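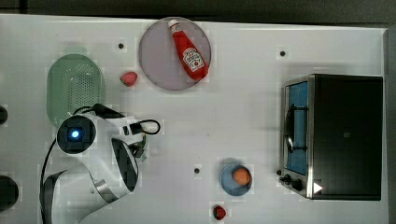

4. Laying out the table — cold items first

Do this after the top is wiped and fully dry (section 3). Plug nothing in yet.

4.1 Colander. The long green oval one, left side. Flat on its base, holes down. Rinse before first use, 100 mL of water is plenty, and check it drains. If it pools, there's packing film stuck underneath. Peel off.

4.2 Plate. The lilac-grey one, round, far side of the table. Leave a bit of space between it and the colander so both can be lifted without bumping.

4.3 Ketchup goes ON the plate, lying down, on a slant. Cap shut tight first. Bottle stored on its side will leak if the cap is only half clicked, and red on a white top is no fun to scrub.

4.4 Blue bowl. Near side. Orange ball in the bowl, centred. It rolls otherwise.

4.5 Strawberries last, straight on the table. They go missing — look under the colander rim before you write to us for a replacement.

NOTE: Bowl and plate are packed in sleeve 126. Older Jenevwood sets have them in sleeve 129 with the tea towel. Same colours, same sizes.

CAUTION: No solvent cleaners on the colander. Dish soap, warm water, soft cloth. Abrasive pads will dull teh finish.

12 shares | 3 comments

5. Mug and toaster oven

5.1 Mug stands upright, mouth up, between the colander and the bowl. Handle turned out to the right so you're not reaching across the bowl for it.

5.2 Toaster oven at the right-hand side. Two people if you can, it's an awkward lift. All feet on the tabletop, none hanging over. Door has to open all the way without touching anything.

5.3 Keep 400 mm between the oven and anything plastic before switching on. That includes the ketchup. If your table is too small for that gap, clear the plastic off for the baking part and put it back once the oven is cool.

5.4 Cord out the back, never over the front edge. Plug in only when everything else is in place.

CAUTION: Top of the oven is not a shelf. No plate, no mug, no drying the colander up there.

5.5 Quick check from above. Colander left, bowl and mug clear of each other, plate at the far side, oven on the right. Good? Go to section 6. 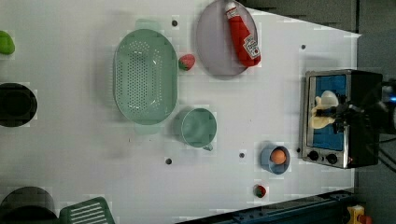

Ga-eun Koo writes that the mug is better moved right over to the oven side if you're left handed, she kept knocking it with her elbow when tipping things into the colander. Fair enough. Move it, just keep the 400 mm.

6. Packing away

6.1 Oven off, unpluged, cool to the touch.

6.2 Bowl goes inside the colander, mug beside it, strawberries in the mug. Plate on its own, wrapped.

6.3 Ketchup back in the fridge, standing up. Wipe the cap.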